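Zillstead Residents' Association
Minutes of the monthly meeting, 10/17/22

Chair: Chiyo Shimada
Minutes: Kanako Imai
Apologies: received from two households on the Kulum Road side

1. Minutes of the last meeting

Approved with one correction. The storm drain mentioned under item 5 is the one by the bus shelter, not the one by the school gate.

2. Laundry room hours

The chair reported on the trial of later hours in the shared laundry room. The room has been staying open until 10 p.m. and the building manager has had two complaints, both to do with the dryer buzzer. The buzzer on the older dryer can be turned down but not off.

Several people asked for the trial to run through the winter. Those living directly over the room would accept this if the last load goes in by 9 p.m. Agreed. A new notice will go up by the door with the revised times, and the old one will come down - at present there are two and they say different things.

Items left behind were also discussed. The shelf is full again. Anything unclaimed by the end of October will be bagged and taken to the clothing drive (see item 4).

3. Washing machine repair

The quote from Pakport for the front machine came in at $1,314. This covers the drum bearing, the door seal and labor. A new machine of the same size from Yoo is $2,394 delivered, with the old one hauled away.

The chair was in favor of replacement, given that the machine was also out of use in the spring. The laundry fund can cover either option. 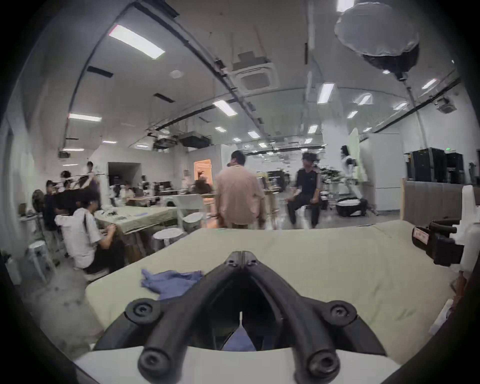
Kanako Imai said she would prefer the repair, as the rear machine is older and likely to go first, and the fund could not stand two purchases in one year. She asked whether Pakport would put a warranty on the bearing in writing.

After discussion it was agreed to ask Pakport for the warranty terms and decide at the next meeting. In the meantime the front machine stays out of service. The coin box has been emptied and the key returned to the office.

4. Clothing and bedding drive

Collection will be in the lobby for 14 days, starting the day after the unclaimed items are cleared. Coats, sweaters, blankets and sheets are all wanted. Pillows can't be taken this year. Everything should be clean and folded, with shoes tied together in pairs.

Last year a good deal of it came in loose and sorting took most of an evening. People are asked to go through pockets at home and use a closed bag. The chair will ask the office for the folding tables.

A crumpled shirt or blouse is fine to give if it is clean - the shelter has its own irons. Torn items should go in the rag bin by the back stairs.

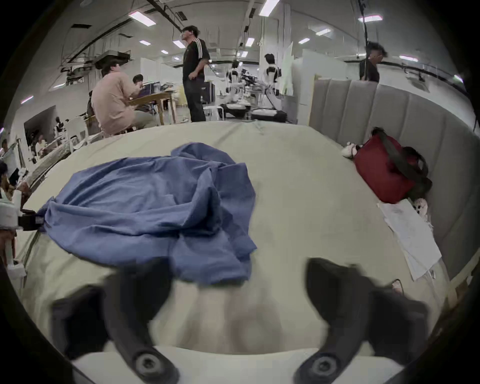

5. Bike storage

The rack by the side entrance is full and bikes are being chained to the stair rail. Tags will be put on all bikes in October. Any still tagged a month later will be moved to the basement.

A request for a second rack was put off until the cost is known.

6. Other business

The light over the mailboxes is out again. Chiyo Shimada will report it.

One resident asked if the hallway heat could come on earlier in the morning. The office has been asked before and the answer was no, but the chair will ask again.

Actions

Chiyo Shimada: warranty terms from Pakport, folding tables, mailbox light, hallway heat
Kanako Imai: laundry room notice, clothing drive poster, bike tags

Next meeting: same room, 7 p.m., date to be posted in the lobby.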